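Speaker notes — "Learning to Bead at the Kitchen Table"
Clodircombe craft evening, the long version

Start with the mic check, then the necklace. Hold it up. Don't say anything for a second, let them look at it.

Okay, hi everybody. So this necklace took me most of a January and it has broken four times. Once in a parking lot. If you have ever chased beads across a parking lot in dress shoes then you and I are going to get along fine. I'm going to talk for a while about stringing beads, mostly the dull parts, like thread and knots and how you set up your table, and then we'll do questions and you can come up and poke at my samples.

(Slide with the title. Move on fast.)

I came to this sideways. I used to knit, and I was bad at it, and I signed up for a beading class in Madby because the knitting one was full. The class was five weeks long and I missed the second one, the one where they did knots. I want you to keep that in mind for the rest of the evening, because pretty much every mistake I made for the next couple of years goes back to that one missed class.

THREAD

Ask who uses fishing line. Wait for hands.

No judgment, I used it too! It's cheap and it's stiff so you don't need a needle, and for a kid's bracelet it's great. The trouble comes later. Mine went brittle and kinked wherever there was a knot, and once it has a kink it never hangs right again. For anything I want to wear more than a few times I use a braided beading thread, and for heavy stuff, stone or big glass, I use coated wire and crimps.

Pass around the two sample strands here. One is line, one is braided. Ask them to feel how each one drapes over a finger. Get them back before moving on (I lost one last time).

A word on length. Cut more than you need. For a plain necklace I take the finished length and add a good hand's width at each end, and I still run short sometimes. If you're weaving with seed beads you'll be adding thread partway through anyway, so work with a piece you can pull through in one arm swing. Longer than that and it tangles, and then you're picking at a tangle at 9 at night and saying words.

KNOTS

Slow down in this part. People want to write it down.

The surgeon's knot is the one I should have learned in week two. It's a square knot with one extra wrap in the first half, and that extra wrap keeps it from slipping while you tie the second half. That's pretty much all there is to it. Pull it snug, then pull it again. Put a tiny dot of glue on it and leave it overnight before you trim. I used to trim right away because I wanted to see it finished, and I'd snip the tail so close that the knot just let go a week later. That was the parking lot.

Do the big demo with the rope. Two colors so they can see which end goes where. Do it twice, then once with my back to them so it's the same way around as theirs.

If you're knotting between beads, like with pearls, use a needle to walk the knot down to the bead before it closes. Slide it, don't yank it. My first pearl strand had gaps you could park a bike in.

THE TABLE

Okay, so this is my favorite bit, and it's the part I wish that class had spent more time on. Your surface matters so much. A bare shiny table is the worst thing you can work on. Beads bounce, they roll, and they go under the stove and live there forever. A beading mat is lovely, with that soft fuzzy nap. A folded dish towel is almost as good, though the loops catch your needle. Plain white paper works better than you'd think for sorting, mostly because you can see colors properly on it, and when you're done you pick up the sheet, fold it, and pour everything back in the jar. Beads do still roll on it, so keep a lip of some kind around the outside.

Light next. Get the lamp on the side opposite your working hand so you aren't beading in your own shadow. I did it wrong for a year and thought my eyes were going.

Sorting: I sort by color first and size second. Everybody I know does it the other way around, and we argue about it. Do whichever one you'll keep up. I had 19 little jars at one point with labels on every one, and I gave up on the labels and kept the jars.

Picking up single beads is its own skill. Fingertips are fine for anything pea-sized. For small ones I use fine tweezers, or I just stab at them with the needle until one hops on, and that's quicker than it sounds. Round beads are the hard ones, they scoot away the second you squeeze off-center. Come down from straight above with the tips only a little open, and close gently.

Drink some water. Then wrap up with the Porketti clasps, the tray of spares, and the sign-up sheet for the spring session. Remind them the scissors on the front table are thread only — please, no paper, no wire. 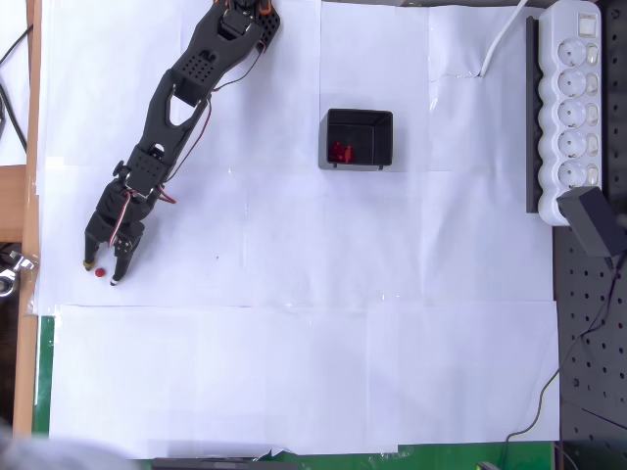
And if there's time left over, do the crimp demo. Flatten one badly on purpose, show them the sharp edge, then do a good one with the proper pliers and let them tug on it. Leave both pieces out on the front table next to the rope.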